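Re: [pulley-users] Gear pose jumps when the cable crosses the disc
From: Reshma Moodley
Date: 15/08/2026

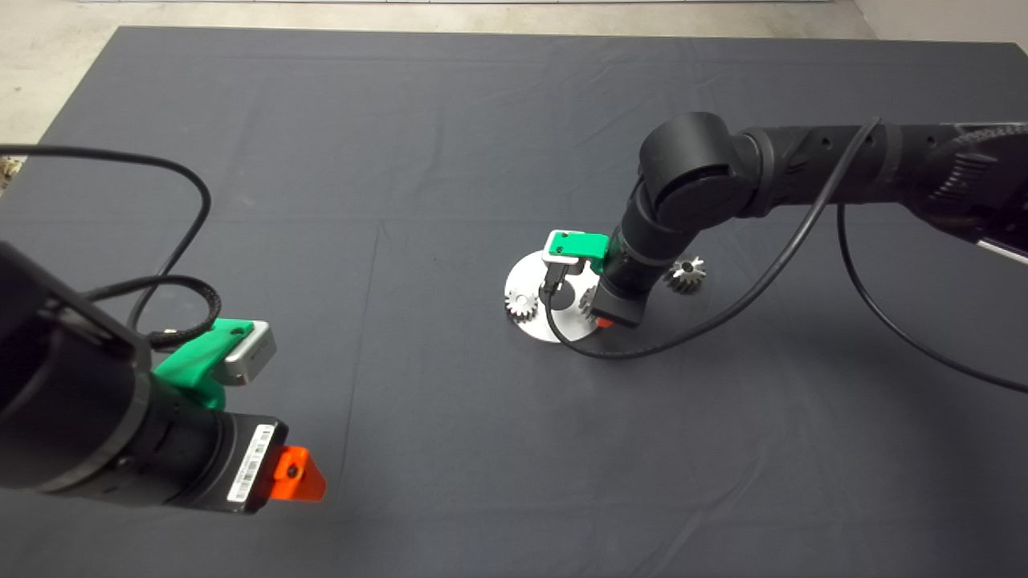
Hi Fedir, hi all,

So I finally got an afternoon with your branch, and yes, I get the jump too! Same task as yours, gears and the white disc on the dark cloth, two arms. Quoting your bit so people don't have to dig:

> Fedir Koval wrote:
> The pose estimate for the gear on the disc is solid until the
> right arm gets close, then it flips by a tooth or two and the
> planner throws the grasp away. I suspect the mask is picking up
> the cable. Raising the depth cutoff to 800 helped a bit but now
> I lose the gear that's lying on the cloth.

I think you're right about the cable. On my setup it lies right over the disc when the right gripper is down there, and black on white is exactly what the segmenter in Pulley likes best (it was tuned for the center hole, remember?). It grabs a piece of cable, decides the hole got longer, and the fitted center slides off. Everything after that is garbage.

Two things I tried. First I put the cutoff back to 600 and stopped messing with it, and the gear on the cloth came back. Then I made the hole fit reject anything that isn't close to an ellipse. It's an ugly patch, 13 lines, and it lives in fit_center.py on my skoryk branch. With that in, I ran 10 approaches from the replay log and the center stayed put in all of them. Replay only, mind you, I haven't let it drive the arms yet.

What it doesn't fix is the gear that ends up half hidden under the gripper. The wrist sensor on the other arm could help there, but the planner only asks one sensor at a time and I'm scared to touch that code (the Grernholm merge in January still gives me bad dreams). Does anyone know if the two-view query from Uvside ever got ported? I found the config flag but nothing seems to read it.

Also, Fedir, are you still planning the retreat straight up? I get a nicer path if the right arm backs out sideways first, but then the left one has to wait, and the scheduler sulks about it.

Will push the patch tonight once I've cleaned out my print statements.

Reshma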